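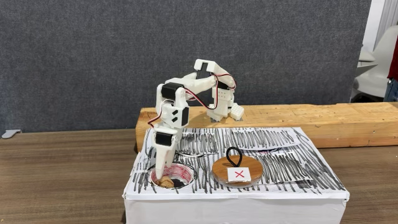
The arm on its beam, reaching down into the hole in the box top. The lid is parked to the right.

How to run a "reach in the box" demo at your open day

We ran this one at the Munham makerspace open day in February and it pulled a bigger crowd than anything else we had out, including the laser cutter! It's a small 3D-printed arm, a cardboard box with a hole in it, and something in the hole for the arm to poke at. That's the whole show. Kids love it, and so do the grown-ups standing behind them pretending to wait for the kids.

What you need

A small printed arm with hobby servos (ours is the Jullano, four servos showing once it's built up)
A length of timber, longer than your box
A cardboard box you don't mind cutting
A round lid with a cord handle
Black and red markers, scrap paper, tape
A power supply that stays cool running all afternoon

Mount the arm up high

Put the base on top of the timber instead of straight on the table. We used a rough old beam, knots and cracks and all, and set it behind the box. The extra height lets the forearm come down nearly straight, and people can follow every joint as it bends. Check the base before you open the doors and again at lunch. Ours had worked loose by noon and the tip was landing wide of the hole.

Make the box

Cut a round hole toward the front left of the top, or wherever your arm reaches most comfortably. Make it wider than you think! Grigoris Koutsoukos cut our first one barely bigger than the fingertip and we spent the whole morning setup nudging the box back into line. Go around the rim in red marker so people know where to look.

Then scribble on everything else. We covered the lid in rows of black strokes, and went right over the paper on top as well. It looks great next to the plain white front, and it's a good job to hand to anyone who turns up early wanting to help.

For the lid, we have a round wooden one with a loop of black cord, plus a little paper label with a red X on it. Keep it off to one side while the arm is working.

Teach the positions

Four are plenty: rest, above the hole, in the hole, back up. Move the joints by small amounts and save each position as you go. Always send the arm through "above the hole" on the way in and on the way out, or it will drag its finger across the box. Start slow. Our first version was too quick and people missed the dip completely, so Spyros Chrysikopoulos added a 200 millisecond pause between steps and suddenly everybody was leaning in.

Leave enough slack in the wires for the biggest bend, then run the full loop 40 times with the room empty. If something is going to snag, let it snag then.

On the day

Drop something crumpled and lumpy in the hole and let people guess what it is before the arm goes down. Stand beside the table so you don't block the view, and keep one hand near the power switch. Small fingers head for that hole every time, so stop the arm before anyone reaches in.

Let visitors pick the pause length if your software makes that easy. One girl typed in 1000 and giggled through the entire slow-motion run. She came back twice!

Pack the arm at rest, with the power off and the wires tucked in loosely. We've left our box made up on the shelf for next time.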